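Valtow Teleoperation Programme
Thread, 9 posts

1/9
The Valtow programme has begun its September series of demonstration sessions. In these sessions an operator guides a two-armed robot through ordinary kitchen work by remote control, and each attempt is recorded for training. We set out below how the work is organised.

2/9
The task family is table setting and clearing. It covers dishes, cups, a cloth, a tray and two kinds of rack. Operators are given a short written goal and choose for themselves which arm to use first.

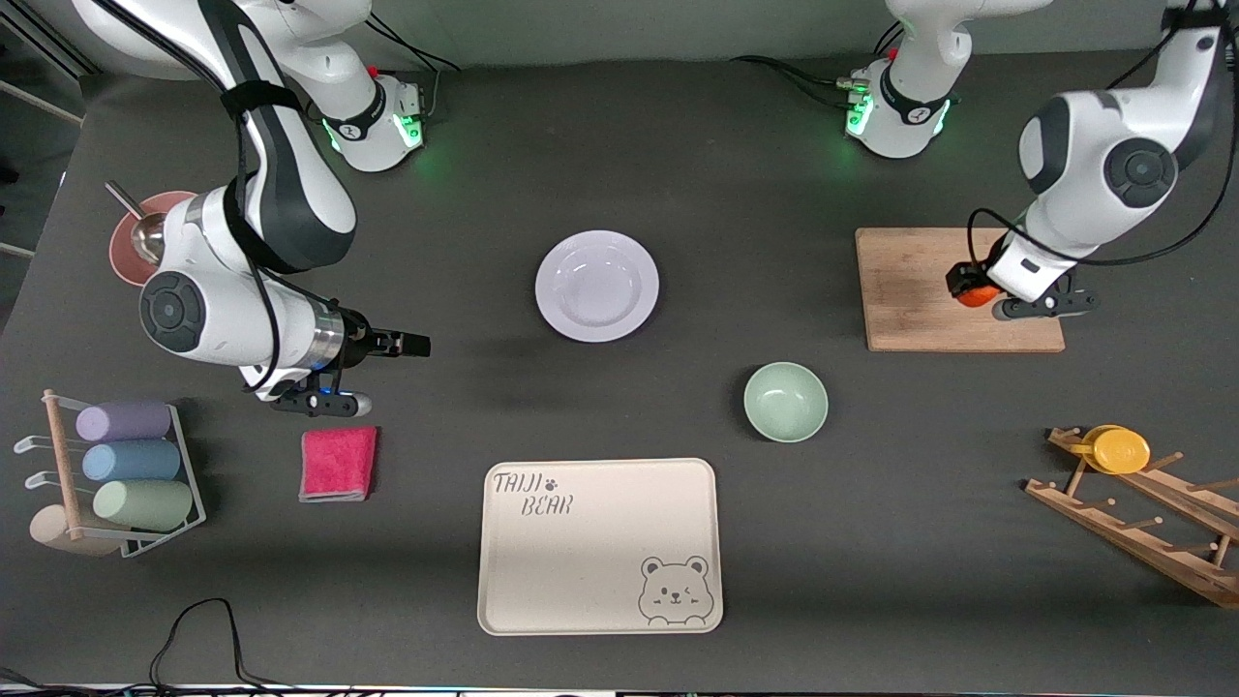

3/9
Roles
Nazmiye Çınar leads the operator team. Cengiz Erdem is responsible for the recordings and decides whether an attempt is accepted. The two duties are kept separate.

4/9
Training of operators
New operators complete 20 practice attempts before any of their work is kept. Most find the wrist harder to control than the reach. They are asked to move slowly near the table and to avoid correcting a grasp once the fingers have begun to close.

5/9
Round objects
Fruit has been added to the task list at the request of Hélène Arsenault. A tangerine on a plate leaves little room for the fingers, and the rim must be cleared on the way in and on the way out. 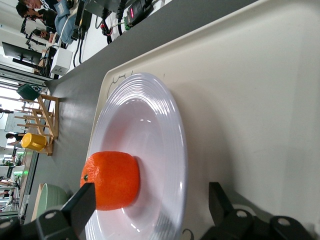
Operators are therefore instructed to line up the wrist before descending, and to pause briefly above the object. Attempts without the pause are accepted but marked.

6/9
Failed attempts
These are kept. Of the first 577 attempts, 63 were marked as failed, chiefly for dropped objects. Aurélien Tessier's group will study whether they are of use in training.

7/9
Guiding by hand
A smaller set is being gathered by moving the arms directly. This method suits short movements such as hanging a cup. It is less suitable where both arms must act together.

8/9
The series will close at some 3,000 accepted attempts. The written goals will be issued with the recordings.

9/9
Enquiries about operator training should be addressed to Şengül Ertürk at the Valtow office. Requests to attend a session are considered in the order received.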